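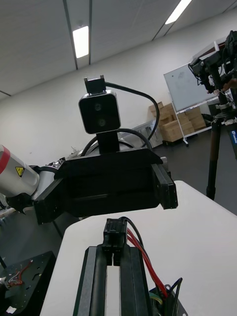

Figure 4. One of the two arms of the Coltetti cell, seen from the wrist camera of the other arm. The depth camera sits on a short post above the gripper, with its cable running down behind the housing.

5.2 Failure analysis: wire contact during the connector pick

The Coltetti cell was used for 668 pick attempts on the wiring harness. Of these, 141 ended in a stop or in a grasp that the operator rejected. We had expected most failures to come from poor position estimates of the metal connector. The logs did not support this. In the larger group of failures, the estimate of the connector body was good enough for a grasp, but a finger touched one or more wires on the way down.

The planner (Woltik) treats the connector as a rigid body and gives it a safety margin on all sides. Wires are not part of that model. They are passed to the planner only as a coarse keep-out region drawn from the depth image, and thin wires often leave holes in that image. A wire that rises off the table in a loop is the worst case, as it can reach into the path of a finger while adding almost nothing to the region.

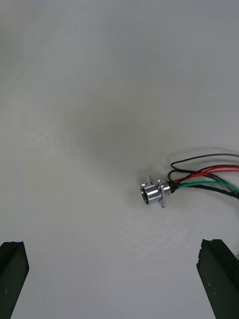
Figure 5. Wrist camera view of the connector on the work surface, with the gripper fingers open and clear of the part. The upper black wire forms a loose loop above the others.

We sorted the failed attempts by the first event in the log. Three kinds of event covered nearly all of them:

Wire pinch. A wire was caught between a finger and the connector body. The force reading rose as in a normal grasp, so the controller reported success. These cases were found by the operator and not by the system.

Wire drag. A finger pushed a wire sideways, and the connector turned before the grasp closed. The usual result was a missed grasp or a protective stop.

Late stop. The contact threshold was crossed, but the arm kept moving for longer than the limit set in the cell's risk assessment.

The late stops are the smallest group and the one we consider most serious. They were traced to the message queue between the Ikton force monitor and the arm controller. When the depth stream was running at full rate, stop messages could wait behind image messages. The delay did not appear in our March acceptance tests, which were run with the depth stream off. We suspended trials after the third late stop, moved the stop signal to a hardwired input, and repeated the acceptance tests with all streams on. 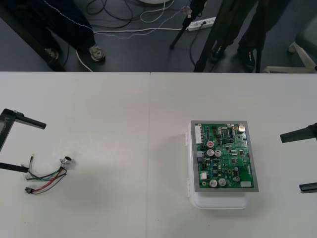 Figure 6. Table layout for the two-arm task. The harness is at the left and the circuit board lies on a metal plate over the white enclosure at the right.

The layout in Figure 6 adds a second hazard. A harness wire that is pinched but not noticed can be carried toward the circuit board, where a loose end may catch on a part. For this reason the board was left unpowered in every trial, and the second arm was not allowed to start until the operator had confirmed the grasp. This check costs time, and we do not see it as a long-term answer.

After the change to the stop signal we ran 457 further attempts. No late stops were logged. Wire pinch and wire drag went on at close to the earlier rate, as would be expected - the planner and the wire model were the same. Slowing the final 30 mm of the approach made drag less common but had no clear effect on pinches. The Venckus grasp check, which compares finger width at closure with the known width of the connector, caught pinches only when the wire lay flat across the barrel. Wires caught near the flange gave a width within tolerance and were passed as good.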